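Remote demonstrators wanted – simulated tabletop tasks
Posted Tue 5 July by the Zina project team

We are looking for people to drive a simulated robot arm from home and record how they do it. The recordings are used to train a controller to carry out the same jobs without a person steering. Paid sessions begin in August. No robotics background is needed, and you can stop taking part whenever you like.

What you will be doing

You log in to the Zina desktop program, pick the next task from the list and move the arm with a handheld controller that we mail to you. Each run has a short written goal, such as "pick up the white bar" or "move the bar to the far side of the table." You steer the arm, close the gripper, finish the goal and press Save. If a run goes badly, you press Discard and start over. Discarded runs are paid the same as saved ones, up to a limit of 60 per demonstrator.

Most new people find that the approach takes the longest to learn. The gripper has to come down open, with its fingers lined up to go on either side of the object, and the objects are often lying at an angle to the table.

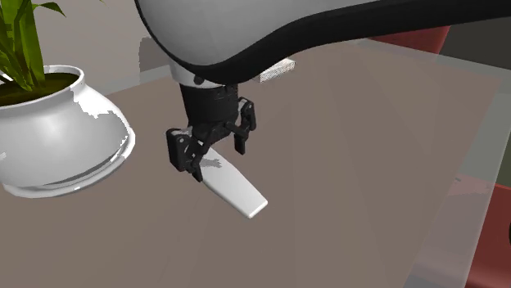 The gripper open over a white bar, with the potted plant to the left.

You can take your time. Slow, steady runs are more useful to us than fast ones with a lot of correction at the end. Please don't push objects around to line them up unless the goal says you may. Turn the wrist to suit the object.

You will have more than one view while you work. The room view is for getting the arm across the table and keeping it clear of the furniture. The close view is for the last part of the approach and for checking the grip before you lift. You can switch between them at any time with the thumb button, and switching does not affect the recording.

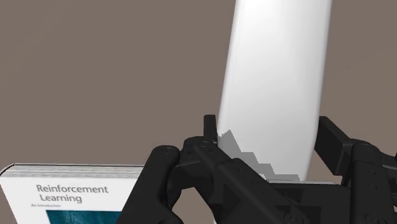 Close view of the gripper and a white object, with a book at lower left.

Hours and pay

Sessions last two hours. We ask for at least three sessions a week for four weeks, at times you choose between 7 a.m. and 10 p.m. Eastern. Pay is $60 per session, sent every second Friday. There is also a one-time payment of $400 when you complete the full four weeks. The first session is practice and is paid at the normal rate.

Our target for this round is 2,152 saved runs. We have 1,545 so far from the spring group, so sign-up will close once we have enough people to cover the rest.

What you need

A desktop or laptop bought in the last five years, running Windows or Linux. Tablets and phones will not work.
A wired internet connection, or Wi-Fi that holds steady through a video call.
A table to sit at and enough room to move one forearm freely.
Eyesight good enough, with glasses or contacts if you wear them, to judge small gaps on a screen.
Age 18 or over and able to be paid in the United States.

Left-handed people are very welcome. Most of our spring group used the right hand, and we would like a better mix. Experience with video games, sewing machines, cranes or dental tools may help, but we have had good demonstrators with none of these.

How we train you

Before your first session you will get a 20-minute call with a member of the team, who will watch you do a few pickups and give advice. After that, you work alone with a help line open in the chat window. The practice task takes place in the dining room layout, the same one used for most of the paid runs.

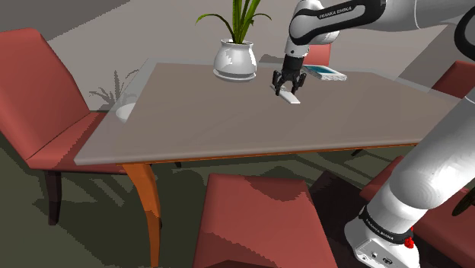 What happens to the recordings?
They are stored under a number instead of your name, and they hold only the arm's movements, the controller signals and the simulated views. Your own camera and microphone are never recorded.

How to apply

Send a short note through the Zina sign-up page with your time zone, the hand you would use and the hours that usually suit you. A resume is not required. If you have driven a robot or a simulator before, tell us which kind and for how long – a line or two is enough.

Kátia Lacerda reads all the applications and will reply within five working days. If you are picked, you will get a consent form to sign before the controller is mailed. Return postage is paid by us.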